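Huren 1212 Electric Kettle: Six Months of Tea, Two Complaints

I drink a silly amount of tea. Black in the morning, something minty after lunch, and then one of those sleepy blends that smells like a hay barn before bed. So when my old Trodell started leaking from the little water window in February, I had a new kettle ordered before the counter was dry. Probably should have shopped around a bit more, but I'd read a good chunk of the 754 reviews on the store page over the winter (yes, I read kettle reviews for fun) and the Huren 1212 kept coming out on top.

It holds 38 ounces, a bit less than the Trodell did. For two people that's plenty. When my sister's family comes over on a Sunday I have to boil twice, and they all want theirs at the same moment, of course.

The good stuff first. The spout pours beautifully! I can't tell you how much I hated the old one, which dribbled down its own front every single time and left a puddle next to the mug. The Huren gives you a thin, steady stream, and it stops when you tip it back. The handle stays cool and there's real room for your fingers, even if you're wearing an oven mitt or have big hands like my husband. The cord is on the short side, but mine sits right by the outlet so I don't care.

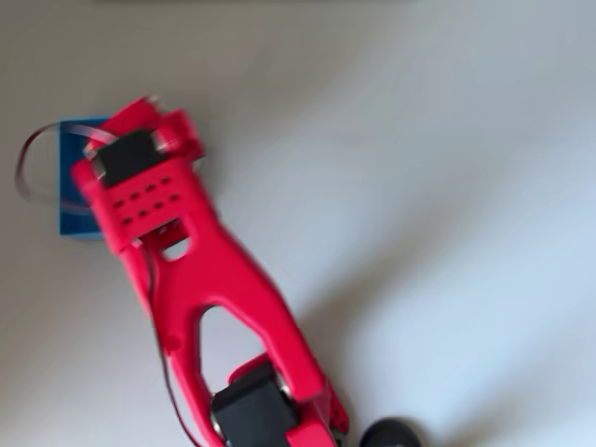

Color was the whole reason I picked this one over the Mancuso, which only comes in black and a sort of oatmeal. Huren sells the 1212 in white, navy and what they call Cherry, and I've wanted a red kettle since I was about nine years old and my aunt had one. My counters are pale and boring and I wanted something loud on them. In my head it was going to be the crimson in the photo, really glossy and saturated, the kind of red that jumps right off a pale white-gray surface. What came out of the box is a good two shades browner. In morning light it's nearly brick. I've gotten used to it and guests say nice things, but if you're matching it to a true red toaster, please go look at one in person before you buy.

The other complaint is the lid. It's a pull-off lid, no hinge, and it fits so tightly that for the first few weeks I was bracing the kettle against my stomach to get it open. Then it loosened up, and now it's just right, but I worry that it'll keep on loosening. A replacement lid is 14 dollars plus shipping, and I think that's steep for a disk of plastic with a knob on it.
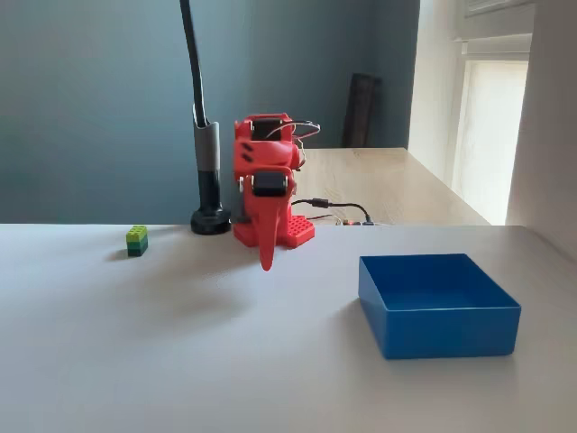 I did ask about the lid at the repair shop where I take my vacuum. Gualtiero Mazza, the owner, turned it over a couple of times and told me to run the rim under warm water before pulling and to quit twisting it. Twisting is what wears the seal down, he said. I've been good about it since then, mostly.

Noise: it's a loud one. There's a rumble for the last minute or so that you can hear from the living room, and if somebody's asleep on the couch they won't be for long. My friend has the Gallirov glass kettle and hers is a lot quieter, though hers also shows every speck of scale and she's forever wiping it down. I'd take the rumble.

Cleaning is easy. We have hard water here, so I do half white vinegar and half water, bring it to a boil, let it sit while I do the dishes, and rinse it a few times. The opening is wide enough to get a sponge in there, and the bottom is flat with no exposed coil. The little mesh filter in the spout pops out too. Don't lose it down the drain like I almost did.

It doesn't have temperature settings, by the way. You get on and off and that's it. If you're a green tea person you'll want to let it stand a few minutes with the lid off, or spend the extra money on something with buttons. I only make green tea when my mother-in-law visits, and she's never complained.

Four stars from me. I took one off for the red and the lid together, and I'd buy it again, maybe in navy. I'll come back and update this if the lid ever gets too loose to stay put when I pour.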